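Print this article
E-mail this article

Kadir Aydoğan can talk about gripper fingers through an entire lunch, and on Tuesday he did. He looks after the hand-held pair at Wirkis, where people teach handling tasks by doing them with the grippers themselves.

"I love the upkeep," he says. "You get to know every scuff!"

His routine starts with the cables. He follows each one back from the gripper by hand, feeling for stiff spots, and then goes over the marker plates with a dry cloth. "One smudge on a dot and the tracking drifts. I lost a whole morning to a thumbprint in December."

Next come the fingers. He opens and closes each pair 11 times, listening, and checks the fasteners. Nurhan Türkmen, who plans the tasks, keeps the log, now at around 600 entries.

"Kadir writes most of it," she says, laughing. "I just ask whether the tips still meet!"

Mesh is her favorite test, since a finger slightly out of line will snag it or slide right over. 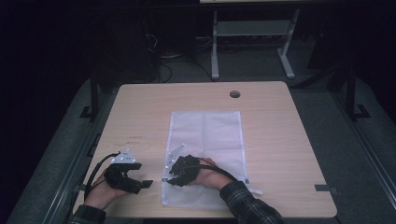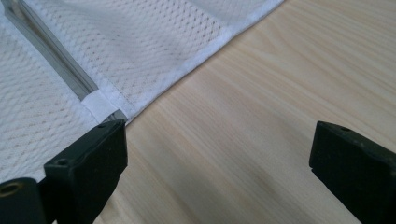 White mesh on a pale wood-grain top, with the black grippers.

Spare parts

Aydoğan keeps two sets of fingers in a drawer, already fitted with inserts. "Swapping them is the fun part," he says.

Print | E-mail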